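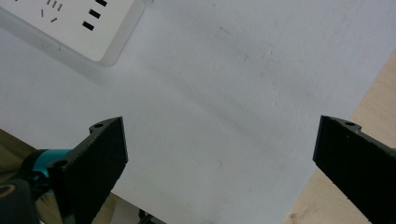

White power strip on a matte white surface.

Bromomau bench power board: review
Uriel Figueroa, 2023-02-18

The Bromomau replaces a Tollwood unit that I retired after the switch became intermittent. It has been on the workshop bench for 37 days, feeding a soldering station, a bench supply and a desk lamp. A battery charger goes on it overnight.

Fit and contact
Plug retention is firm. New plugs need a deliberate push for the first few insertions and settle after that. I measured voltage drop at the far outlet with a fan heater as the load, against the wall socket with the same heater. The difference was small enough that my meter's last digit was arguing with itself, so I would call it acceptable. The Tollwood was noticeably worse on the same test.

Temperature
After 3 hours under the heater load, the plug end of the lead was warm to the touch and the body less so. No odour. Renato Enriquez repeated the run at his place in Culstead with a thermocouple taped to the plug and got the same ranking, plug first, body second.

Switching
The reset button trips cleanly and stays out until pressed. Travel is short and there is no indicator light, so the only way to check its state from across the room is to look at whatever is plugged in. I marked this down.

Mounting
Keyhole slots on the underside are spaced 100 mm apart, centre to centre. They accept a pan head screw but not the countersunk ones supplied. The Yuen board sold at a similar price comes with the correct fasteners and a paper template.

Lead
About 5 per cent shorter than stated on the packaging. It holds its coil memory for a week or so and then lies flat.

Rating
Electrically sound, poorly packed. I will recheck contact tension in April and amend this page if the figures move.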